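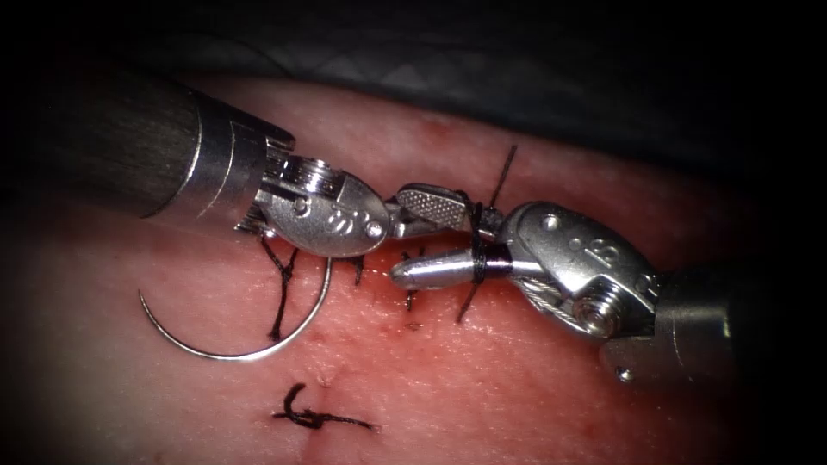
4.2 Knot-tying trials

Each trial began with the thread already passed through both sides of the incision. The controller then had to wind the thread around one instrument, bring the two jaws together, take hold of the free tail and pull the throw flat. We trained the policy on 2,817 demonstrations recorded on the Luria bench and tested it on tissue pads it had not been trained on. The Zuslow planner, which follows a fixed path worked out from the starting position of the thread, served as the baseline.

Figure 3. Two-arm suturing on a tissue pad, with black thread wound around the jaw of the right instrument. A finished knot lies lower on the incision.

We ran 18 trials with each method. The learned policy completed 15 knots and the planner completed six. A knot was counted as complete if it held when the pad was stretched by hand and both tails could be trimmed without cutting the loop. Operators were allowed to stop a trial but not to correct it.

Most planner failures came at the grasp. Once the loops had been wound, the tail had usually moved from its expected place, and the jaw closed beside it. The learned policy tried the grasp again in these cases, up to four times before the trial was stopped. Its three failures were all loops that slid off the jaw while the arm was reaching for the tail. Winding the loops closer to the wrist made this less common in early tests, but it also left more thread to pull through.

Frayed thread was left in the test set. We did not control for its effect on grasping, and the colour of the thread was the same throughout. Results with the Solberg camera calibration are given in section 4.3.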